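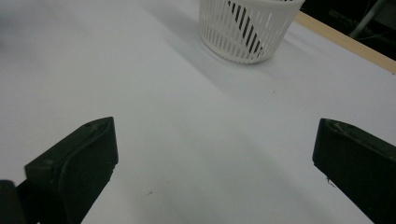 Home late, feet up, tea going cold because I keep typing instead of drinking it. I said I'd keep this diary going through November and I've already skipped most of it, so let me get the work stuff down while I still remember who said what.

Today was my second full shift on the teaching bench. I still don't love calling it that, but it's what Quinlan put on the schedule, so fine. For anybody who missed the earlier entries (hi, Mom), I've been packing orders at Quinlan for years, and since summer they've been bringing in the Puvach arms for the small-item line. The arms learn from us. You take the hand gripper, you do the job with it the way you'd do it with your own fingers, and you do it again, and again, until your shoulder files a complaint. Pick up, carry over, into the basket, let go, back to the start. My target for the shift was 200 good runs and I got there with a little time left, which pleased me more than it should have!

The thing I can't get used to is how slow I have to be. On the line I was fast. I was proud of being fast, I'll admit it, I could do 600 pieces before lunch and still hold a conversation with Bernadette Brophy across the belt. With the gripper you can't rush or the run gets thrown out. And you can't do that little flick I do, where I sort of toss the thing the last couple of inches. Eamon Scanlon looked at one of my early runs and said, very kindly, "we don't want it learning that." So my flick dies with me, I guess.

Bernadette is not happy, and I want to write down why, because I think she's mostly right. She asked at the morning meeting what happens to the small-item people once the arms can do the small items. Eamon said there'd be 2 people per shift minding the arms and everybody else would move over to Surkska, the big returns job, where it's all odd shapes and torn bags and somebody has to use their judgment. Same pay. He did say same pay, in front of everyone, I heard it. Bernadette said same pay until when? And he said he'd find out. He did look like he meant it, but I've seen people look like that before.

There are 23 of us on small items. I did the math on the back of my break sheet and then folded it up and put it in my pocket. It's still in there, I should take it out before I do laundry.

What bothers me is that I like the bench. It's quiet over there. You get a white table and a basket and a job you can finish, and my back doesn't hurt the way it does after a day at the belt - though my wrist is another story, and I told Eamon the trigger needs to be lighter if he wants people with small hands doing this. He wrote it down. Bernadette asked me at lunch if I felt weird about it, teaching the thing, and I said a little. She said she'd probably do it too if they asked her. Then we split her Kiketti bar (the salted one, they finally restocked the machine) and talked about her sister's kitchen for the rest of the break.

I got to watch one of the arms doing our old job this afternoon. It was painfully slow and it missed the basket twice, and I stood there with my arms crossed feeling smug. Then it got one in, with this careful pause just above the rim before letting go, and I do that pause. I've been doing it all week. I had a very odd feeling in my stomach and went to refill my water bottle.

Things to ask tomorrow: who reads the pay promise back to us in writing, whether bench time counts toward the skill bonus, and if I can have the stool with the back on it. Also whether we can swap off every couple of hours. I'd like Bernadette to get a turn if she wants one, and my wrist would like that too.

Bed. I have to be up at 5 and I haven't packed a lunch.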